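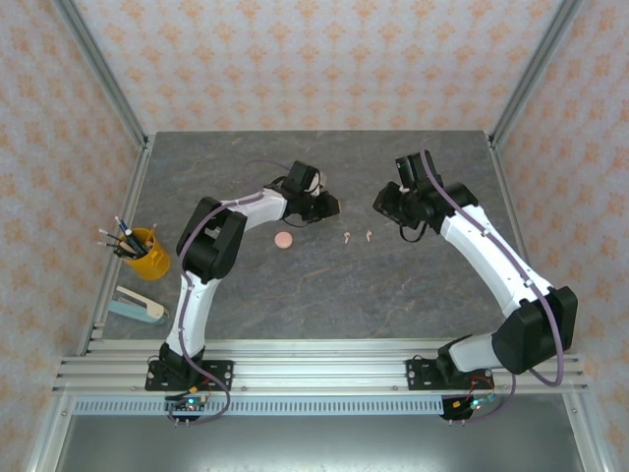 # Pattern and Repeat: Notes for Session 3

Welcome back! Last time we finished with hand-blocked papers, and several of you asked how a small flower gets to run across a whole wall without showing where it starts and stops. So today is all about the repeat, my favorite part of the course.

## What a repeat is

A repeat is the smallest piece of a design that can be copied up, down and sideways to fill a surface. Designers used to draw it at full size, cut the paper into four, swap the corners and then fill in the gap left in the middle. Try this at home with a pencil and some tape! It takes ten minutes and it's a real thrill when the edges meet.

## Three layouts to know

- **Straight match.** Each copy sits level with its neighbor. Easy to hang, but the eye finds the rows quickly.
- **Half drop.** Each column slides down by half the height of the repeat. Great for florals, and it hides the grid beautifully.
- **Tossed.** Motifs point every which way inside the repeat. Small sprigs love this layout (and so do beginners, who can hang some of these papers either way up).

## Ground and motif

Look at how much bare background a design leaves. A small motif on a pale ground reads as texture from across a room and only turns into flowers when you come close. Put the same motif on a dark ground and it jumps forward. Eugénie Sabatier's sample books, which we'll pass around after the break, show one sprig printed on both. I could look at them all afternoon!

## Working out the drop

Take a wall 300 cm high and a straight-match paper with a repeat of 62 cm. Divide 300 by 62 and you get a little under five, so round up: five repeats, or 310 cm per strip. Add a few centimeters at top and bottom for trimming. For three strips the bare wall height comes to 900 cm, but the paper you need before trimming is 930 cm. That gap is where people run short.

Half drops need more care. Lay two strips side by side on the floor before you cut the second one.

## For next time

1. Draw one sprig, any plant you like, no bigger than your thumb.
2. Make it into a straight match, then a half drop.
3. Pin both up and look from the far side of the room. Write down which one you noticed first.

Shirley Zacharias has extra tracing paper if you run out. The Curnach pattern sheets are in the blue folder, so please put them back in order. Next session we move on to stripes.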